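Kiani building - monthly walk-through, ground floor
Checked by: Aqeel Ghumman
Month: March

1. Exit doors - OK. Back one sticks, needs a shove. Planed last year, sticking agian.
2. Exit signs lit - OK
3. Extinguishers - tags current except the one by the kitchen, gauge in the green but tag is missing. Ask Trimimeck for a new one.
4. Emergency lights - tested with the button. Unit 9 dim after a minute. Battery.
5. Stair treads - FAIL. Nosing loose, second step from bottom. Taped for now, put a cone there.
6. Handrails - OK
7. Room 22, wall panels and rails - looked over, no comment

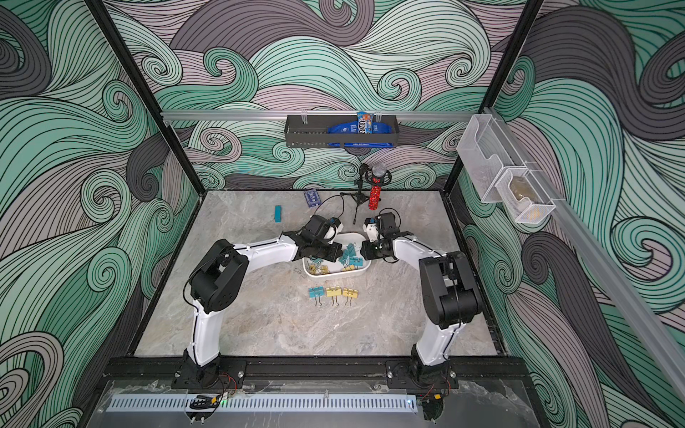
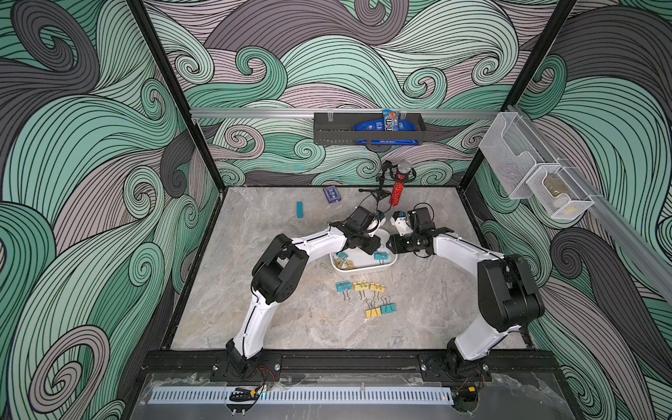

Item 7, patterned walls and marble-look floor, both views.

8. Electrical panel - clear in front? NO. Boxes of paper towels stacked there. Moved them, they will be back. Tape line on floor please.
9. First aid kit - short on gauze and the small bandages. Eyewash expires soon, reorder thru Plukix.
10. Restroom hot water - some 39 C at the tap, fine
11. Ceiling tiles - stain over the copier is bigger than last time. Gokovitz did the roof patch, call them before it comes down on somebody
12. Parking lot lights - not checked, still daylight. Will do after 6 pm.

Open items: 3, 4, 5, 8, 9, 11, 12
Stairs first - do not wait for the next walk-through on that one.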